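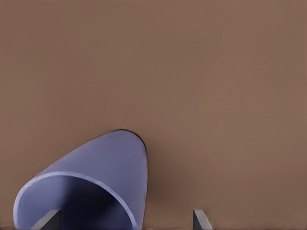 Figure 3. Simulated wrist view shortly before a rim grasp. One finger is inside the mouth of the hollow object and the other is clear of its outer wall.

4. Collecting the Demonstrations

4.1 Task and simulated scene

The learning system described in Section 3 is trained only on examples gathered in simulation. Each example is a full episode in which a parallel gripper approaches a hollow object lying on a flat surface, closes on its wall, and lifts it. We call this a rim grasp. It differs from the more common outer grasp in that the two fingers end up on opposite sides of a thin shell, with one of them inside the cavity. For objects wider than the gripper's full opening, a rim grasp is often the only one available.

Episodes were recorded in Calmont, the simulator used throughout this work. Objects come from the Zetemham shape set, from which we kept 70 meshes with a single open end and a wall thin enough to fit between the fingers. Shapes with handles were left out. Each mesh was given one flat color drawn at random, and the support surface was given a plain brown material with weak variation in tone. We kept the background simple on purpose. An earlier version of the set used printed patterns on the surface, and the policy trained on it learned to aim at high-contrast marks near the object.

4.2 Camera placement

The policy receives one color image per step from a camera fixed to the wrist. No outside view is given. The camera looks past the fingers, so that the fingertips enter the image from the lower edge and most of the upper part shows whatever lies beyond the grasp point. In Figure 3 nearly all of that area is bare surface. This is typical of the last steps of an approach and has two effects on training. First, the useful part of the image is small and sits low, so random crops must be limited or they remove the fingers. Second, the object is seldom seen whole at this range. The opening in Figure 3 runs past both the bottom and the left side of the image, and its full outline has to be inferred from the visible arc of the rim or carried over from earlier steps.

We tested a wider lens that kept the whole object in view for longer. It made the wall only a few pixels thick at closing time, and operators placed the inner finger less reliably. The narrow view was kept for both operators and policy.

4.3 Operator procedure

Three operators recorded the episodes: Andri Egger, Brittany Ouellet, and Wagner Rezende. All used the same hand controller and saw the same wrist image that is later given to the policy, with no added depth display. An episode starts with the gripper above the surface at a random offset from the object and with a random rotation about the vertical axis. The object is dropped from a small height and allowed to settle, which gives a mix of upright, tipped, and fully sideways poses.

Operators were told to open the fingers before descending and to place one of them through the mouth before correcting the wrist angle. The reverse order, angle first and then entry, was faster for upright objects but failed more often on tipped ones, where a late rotation could push the shell away. They were free to choose which finger went inside. We did not balance this choice during recording. It is balanced later by mirroring the images and actions.

An operator could end an episode early by pressing a discard key. Discarded episodes were saved in a separate folder and were not used for training, but they were read when the procedure was revised. Gilmar Holanda reviewed the first batch and found that many discards came from contact between the inner finger and the far wall. The controller gain was lowered after that review, and the batch was recorded again.

4.4 Cues available in the image

Since no depth is supplied, the policy must judge the position of the inner finger from appearance alone. Three kinds of cue are present in most episodes. The first is occlusion: a finger that has entered the mouth is drawn against the dark interior, while a finger outside is drawn against the surface or the outer wall. The second is the rim itself, which in many renderings is paler than the rest of the shell, as in Figure 3. The third is the cast shadow. In Figure 3 a soft shadow lies between the object and the right finger, and its spread gives a weak hint of how the shell stands off from the surface.

These cues can disagree. A dark interior behind a finger does not prove that the finger is inside, as it may be hovering in front of the opening. Operators resolved such cases by moving slightly and watching the change. We therefore give the policy a history of 2 images — the current one and the one before it — and report the single-image variant in Section 6.

4.5 Filtering and labels

An episode was accepted if the object was held above the surface at the end and the simulator reported contact on both sides of the same wall. Grasps that closed on the outside of a narrow object were rejected even when the lift worked. After filtering, the set contained 1659 episodes.

Each accepted episode carries two time marks, one for entry of the inner finger and one for the start of closing. Entry is computed from the mesh and needs no human input. The start of closing is taken from the gripper command, with short test squeezes removed by hand. Veronika Steiner checked these marks by replaying the episodes at reduced speed and corrected 17 of them. Most of the errors involved a squeeze that had been released and repeated within the same approach.

The interval between the two marks is where operators differed most. Some closed as soon as the finger had passed the rim, others went deeper into the cavity first. Deeper entry gave firmer lifts on smooth shells, but left less room to correct the wrist. Both styles were kept, and no operator label is given to the policy. The effect of training on a single operator's episodes is examined with the Drornis baseline in Section 6.2.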